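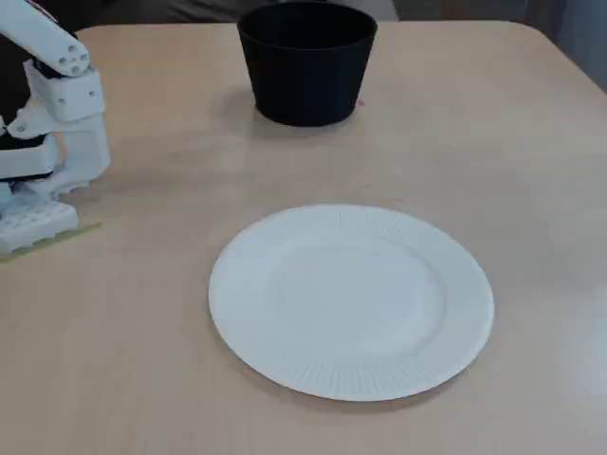
A white robot arm at the side of a pale wooden tabletop.

The owner of Kolleo has been fixing laptops for long enough to have opinions about glue. Her shop is at the back of the Cuypers arcade, between a shoe repairer and a place that sells sewing machine parts, and most of what comes over the counter falls into two groups: batteries and hinges. We talked in September, mostly about those two jobs, what people can do at home and where she would rather they stopped.

She started out on printers. A dealership she worked for closed its workshop and offered her the tools at a low price, and she took them home in the boot of the car. The laptops came later, through friends of friends.

"Printers are good training," she says. "You learn to put the screws down in the order they came out, and you learn to clean up after yourself. I never much liked printers, though."

The shop keeps its job records in Rusico, a ticketing program she describes as ugly and reliable. It passed 3,000 jobs earlier this year. She looked up the battery jobs before we spoke and found they were the largest single category, ahead of cracked screens.

The usual customer has noticed that the trackpad has stopped clicking. Some think it has dirt under it. Others have already tried tightening the bottom cover because it was rocking on the desk.

"If the trackpad goes stiff or the case won't sit flat, turn it off and stop charging it," she says. "Don't put weight on it to flatten it out. I've had people put a dictionary on top overnight."

A swollen battery is the one job she would like most people to bring in. If the pack is a normal shape and is held with screws, she thinks anyone who can follow a guide can change it at the kitchen table. If it is held with adhesive, it depends on the person. She uses warm air on the outside of the case, a little solvent along the edge and a plastic card, and she says she has never regretted going slowly.

"The guides say ten minutes for some of these. I allow an hour. There's no prize for getting a battery out quickly, and if you bend a cell you've got a real problem on the bench."

She keeps a metal bucket of dry sand beside the bench and has not needed it so far. Old packs go into a lidded drum in the yard and are collected for recycling. She is firm about not putting them in the household bin, and says the council transfer station will take them if you ring first.

On parts she is cautious. Most of her batteries come from Kedon, a supplier she has used since the first year. She tests each one before fitting it, running it down and charging it back up while watching the reported capacity. Packs bought cheaply online by customers get the same test, and she will fit them if they pass.

"Sometimes they're fine. Sometimes the label says one thing and the pack says another. I had one that reported 2,000 milliamp hours and the sticker had more than double that. I showed the customer on the screen and she sent it back."

She is often asked how long a battery should last. She tells people that the laptop maker's rating of, say, 1,000 charge cycles is a guide to when the capacity will have dropped off, and that plenty of packs go past it in everyday use. Heat bothers her more than the number. A laptop left on a doona all afternoon, plugged in and running a video call, is having a harder time than one that gets charged every day on a desk.

Setting a charge limit is the one habit she recommends to everyone whose laptop allows it. She sets it to 80 per cent on her own machine and turns it off before she travels.

Hinges are a different sort of work. The hinge itself is seldom broken, she says. What gives way is the plastic around the small brass inserts that the hinge screws go into. The hinge gets stiff, the owner opens the lid by one corner, and the inserts pull out a little more each time until the case splits near the screen.

"People hear a click when they open it and they keep opening it. Then one morning the bottom corner of the screen comes away. If you bring it in at the clicking stage it's a cheap job."

At that stage she backs off the hinge tension, sets the inserts again in epoxy and leaves the machine open on a shelf overnight. Once the plastic has broken up she prefers to replace the whole lower case or lid, if one can be found. For older models that can mean buying a dead laptop for its shell. She has a wall of them, labelled with masking tape.

She has seen a lot of home hinge repairs. Super glue is the most common and the one she likes least, as it runs into the hinge and sets there. Bolts straight through the lid look rough but she has no quarrel with them.

"One fellow had put bolts through with nice domed caps on the outside. It was solid as anything. He only came in for a keyboard."

Wrong screws cause more trouble than wrong glue. She had a machine in last month with a dark patch on the display, and found that a longer screw had been put into a hole meant for a 4 mm one. It had gone through and pressed on the back of the panel. Her advice is to draw the outline of the laptop on a sheet of cardboard and push each screw through the cardboard where it belongs.

I asked what she would put in a basic kit. A decent set of drivers with the small Torx and Phillips sizes, she said, plus plastic picks, tweezers, a spudger and a bright lamp. She does not think a beginner needs a heat gun. A hair dryer on low will do for the sticky feet that hide screws, and the feet should be put back the same day, before they collect fluff.

The first step on any job, she says, is to back up. The second is to disconnect the battery before touching anything else inside. She still finds laptops where someone has replaced the memory with the battery connected and taken out a small component near the slot. Those can be repaired under a microscope, but it usually costs more than the memory did.

She turns some work away. Machines that have had soft drink in them for more than a few weeks are one sort, and phones are another. Phones go to a shop two streets over, and that shop sends her its laptops.

Quotes at Kolleo are free and are given after the back cover has been off. She won't give a price over the phone for a hinge, though she will for most batteries if the caller can read out the model number from the underside. The counter is open from 9 am, and she does the adhesive jobs after 3 pm, when the arcade is quieter and she can leave the phone to ring.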